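Home | Newsletter | Adopt | Foster | Shop | Contact

The Losham Pet Letter
2019-01-17
By the Editor

Old Dogs, Cold Mornings and One Very Stubborn Beagle

I promised last time that I would write about getting an older dog through the winter, and then I put it off, because every time I sat down to do it my own old dog wanted to be let out. Then in. Then out again, to check whether the weather had changed in the four minutes since she last looked. She is a beagle, she is past thirteen, and her name is Biscuit, which those of you who have been reading for a while will know already (and if you are new, welcome, you will be hearing a great deal about Biscuit).

Her back legs are what started all this. Sometime last July I noticed she was taking the porch steps a little sideways, like a lady in a tight skirt. I put it down to the heat. By the time the leaves were off the trees she was stopping at the bottom and looking over her shoulder at me, and I finally did what I tell all of you to do and took her in to be looked at. It was arthritis. The vet was very kind about it and told me I had caught it at a sensible time, though I still felt like a heel the whole drive home.

So we have made some changes, and I want to pass a few of them along. The biggest one is rugs. Our kitchen floor is as slick as a pond, and I had no idea how hard she was working just to cross it to her bowl. I bought a stack of cheap rubber-backed runners and laid them end to end from the back door to the den. My kitchen looks like an airport. She trots down the middle of it with her tail up and I could not care less what it looks like.

Next, the bed. I was ready to spend a fortune on one of those thick foam ones, and then the folks at the Flileck feed store let me bring one home to try for a week. Biscuit slept beside it. Every night, right up against it, on the bare floor, with her chin on the edge! On day 6 I threw my old bathrobe over it and she climbed on and has hardly been off since. If your dog turns up her nose at a new bed, try something that smells like you before you haul it back.
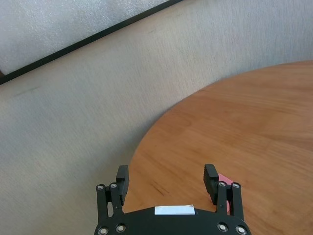
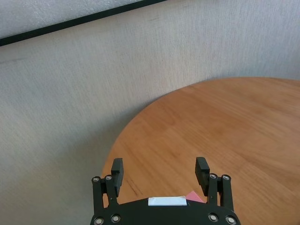
Walks have changed too. We used to do the whole loop out past Lyons Pond in one go, and I was stubborn about giving that up, maybe more stubborn than she was. Now we go out three times a day for a short stroll, and she gets a few minutes on the rugs beforehand to loosen up. She sniffs every mailbox post as if it had written her a letter. I used to hurry her along. I have quit doing that, and I know a lot more about my neighbors' mailboxes than I did a year ago.

On the matter of coats – I know some of you have strong feelings – I held out for years. I thought a beagle in a coat was silly. She has a red one now, with a flap that covers her hips, and she stands still for it, and that is more than she ever did for a leash. Wipe the paws when you come in, too. The road salt gets up between the pads and they will lick it off if you let them.

Please talk to your own vet before you give your dog anything for pain, and that goes double for whatever is in your own medicine cabinet. Some of the pills we take without a second thought can make a dog terribly sick. I know you know this. I am saying it anyhow.

A word of thanks before I go. The winter blanket drive brought in 257 blankets and towels, and the shelter says the older dogs got first pick. There is still room in the back hall if you have a few more to drop off, and clean bath mats are welcome as well. Next time I would like to get to cats, as I have had several letters (one of them rather sharp) pointing out that I have been neglecting them. Biscuit is at the door again, so that will have to do for now.

Comments

graymuzzle111: The bathrobe trick worked!! Our old lab would not go near his new bed and now I can't get my robe back.

Pondside: We did yoga mats down the hallway. Ugly as sin but he doesn't slide anymore. Give Biscuit a scratch from us.

twocatsnodog: Looking forward to the cat one. The sharp letter was not mine, but I agreed with it.

Older posts | Newer posts | Back to top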